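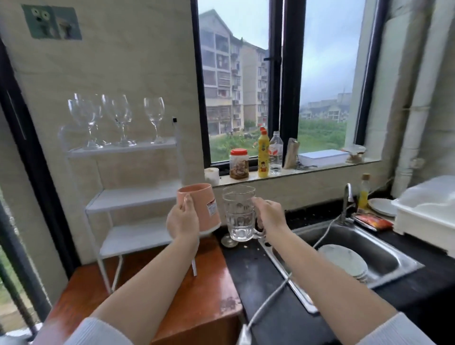 Figura 2. Taza de plástico y jarra de vidrio facetado, junto al fregadero.

Unidad 4: El orden del fregado
Apuntes de Kulsoom Butt

¡Empezamos con mi parte favorita del curso! El vidrio va primero, con el agua todavía limpia; después el plástico, que retiene mucho más la grasa (pasad el dedo por dentro y lo notaréis enseguida), y los platos al final. La jarra se coge siempre por el asa, y ojo con las facetas, ¡ahí se esconde todo!

Para la próxima clase: leed la página 85 y traed una taza de casa.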